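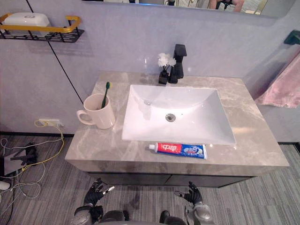 Home | News | Your water | Bills | Contact

Water hardness in Cloda and Parisi: what changes in March

From March, homes in Cloda and the lower half of Parisi will get their water from the Vamirholm borehole instead of the Flernimari reservoir. The reservoir main is being relined and will be out of use until the autumn. The water is safe and meets the same standards, but it is harder, and you may notice a difference.

Flernimari water comes off peat and granite and is very soft. Vamirholm water has spent a long time in chalk. Hardness at the tap will go up to 300 milligrams per litre, measured as calcium carbonate. Upper Parisi stays on its present supply, which is a mix of the two. In total 3,687 properties will change over, and each will get a card through the door with the new hardness figure on it.

What you may notice

Soap and shampoo will lather less. Tea can have a thin film on top, particularly if you take it black. Kettles will start to show white scale after a week or two. None of this is harmful. Some people prefer the taste of hard water and some don't, and keeping a jug in the fridge helps if you are in the second group.

Dishwashers need the most attention. Most have a hardness setting, often reached by holding down a button as the machine is switched on, and it will probably be set to soft at present. Change it to hard and fill the salt compartment. All-in-one tablets contain some softener, but at this level the salt is still needed.

For washing machines, follow the hard water dose on the detergent packet. A scale remover every couple of months is enough for most households.

Kettles, taps and shower heads

White vinegar or citric acid will clear a kettle. Half fill it with water, add 100 ml of vinegar, bring it to the boil and leave it for an hour. Empty it, rinse it well and boil once more with fresh water before using it.

Wipe taps dry at night and scale will not get much of a hold. If it does, use a cleaner made for the finish. Coloured and plated taps can be marked by strong descalers, and vinegar should be kept off marble and limestone altogether. Shower heads that unscrew can be soaked in a bowl overnight, then brushed with an old toothbrush.

Fish tanks, home brewing and medical equipment

If you keep soft water fish, please change the tank water a little at a time. Home brewers can ask us for the full mineral analysis. Anyone on home dialysis has already been written to, and should ring us if the letter has not arrived.

Drop-in session

We will be in Cloda library on the first Tuesday in March, from 12 noon until four. Free hardness test strips will be available there, and afterwards at the library desk while they last.

Share (12) | Comments (3)

Contact us | Copyright Vamirholm Water | Back to top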